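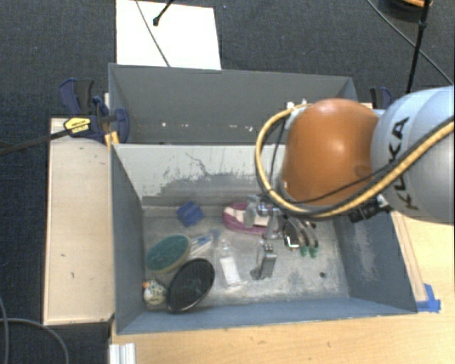 Re the hose question on the watering thread — sorry for the slow answer, been under the house with a flashlight most of the morning. Short version, don't bury the drip line yet. Latifa, your beds are long enough that you'll want the feed coming in at the middle, and leave slack wherever it has to turn. Big lazy bend, like the thick tan-yellow hose looping around the orange joint on that KUKA arm. No tight corners. Mine kinked at the tap every summer until I gave it an extra arm's length to play with.

Samah Benmoussa wrote:
> We put in 30 feet of the Getden soaker along the back fence in May
> and the far end gets next to nothing. Near end is a swamp. Is this
> a pressure thing or did I buy junk? Abdelilah says split it in two
> and run both from the same tap. I'd like to not dig it all up again
> if there is any way around that. Also is the Fawzy timer any good
> or should I stick with the old dial one?

Samah — I'm with Abdelilah. Split it. Cheap Y at the tap, one leg to each half, shutoff on each leg so you can starve the swampy one a bit. Check the fence side for slope first tho, if it drops even a little the water all goes where it wants to anyway. And flush the line with the end cap off before you blame the hose. Mine spat out grit for ages.

No need to dig the whole thing. Find the middle, cut there, cap both cut ends, run plain hose out to the far piece from the other end. One hole by the gate and thats it.

Timer: never had the Fawzy one. Have an Ollness, runs at 9 in the evening, eats batteries but it hasn't missed a night. Dial ones are fine if you're home. Bjartur had a dial one stick open while he was away and came back to a meter reading up by 2665 gallons. So.

Mulch over the top once you like how it's running, not befroe. You want to see the wet line on the dirt for a week or so.

I've got a spare Y and a bag of end caps in the garage if anyone wants them, come by after supper, side door.

Reda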